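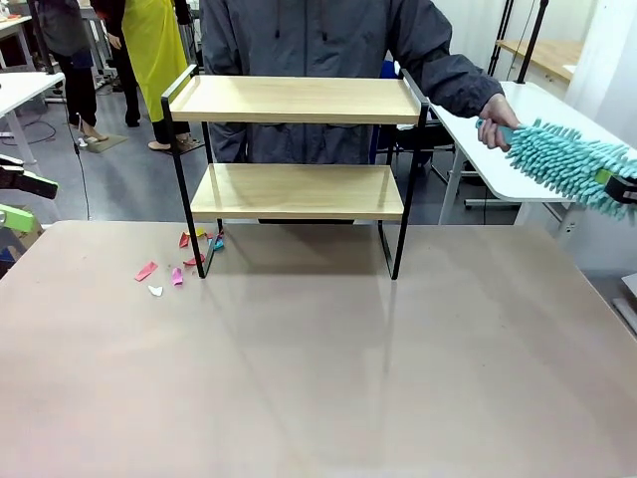
How to read a local opinion poll

Polls come out thick and fast before a council or mayoral election, and the headline number is usually the least useful part. Take ten minutes over the full release.

1. Find the sample size. A poll of 3,000 adults across the whole Vetberg region can tell you a fair amount about the region. If only 166 of them live in Faltollow, the Faltollow figures will swing a lot by chance alone.

2. Check who was asked. "Adults," "registered voters" and "likely voters" are different groups. Turnout in local races is low, so the last group often gives a different result from the first.

3. Look up the exact question. "Do you approve of the mayor?" and "Should the mayor run again?" are often reported as if they were the same thing.

4. Read the margin of error. If the leader is on 58 percent and the margin is 6 points, true support could be anywhere from 52 to 64.

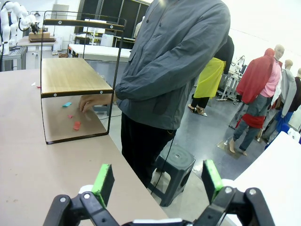 5. Note the dates. Interviews done in February say little about a budget vote held after that.

6. See who paid. A poll ordered by a campaign can still be sound, but campaigns tend to release the ones they like. Ask for the full tables.

7. Compare like with like. Put the poll next to earlier ones by the same firm. Thevar weights its results by past vote and Brokent does not, so a gap between the two may not mean anyone has changed their mind.

Last updated 20/11/2023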